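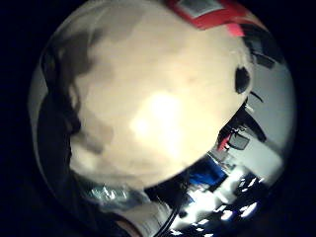
Minutes – product testing group, January 11, 2024

1. Plonach night cream
Hideaki Hirose reported on the October trial. Of 21 testers, 3 stopped early with sore cheeks. Sterkideo still want "visibly firmer skin" on the box. The group asked what had been measured and got no clear answer. Claim not supported for now.

2. Arai lip tint
Said to last all day. Two members wore it to lunch and doubted that it would. Retest with a proper meal – soup was suggested.

3. Prisus samples
Nearly 1000 sachets ordered, 915 delivered. The supplier says the rest are on their way, as it did last time. Invoice to be held until they arrive.

4. "Dermatologist approved"
Which dermatologist? Hideaki to ask again, in writing.

5. Any other business
A request to call the new cleanser "chemical-free" was turned down.

Next meeting to be fixed by email.

Contact us | © Sterkideo | Back to top
We use cookies to improve your visit. Accept | Manage settings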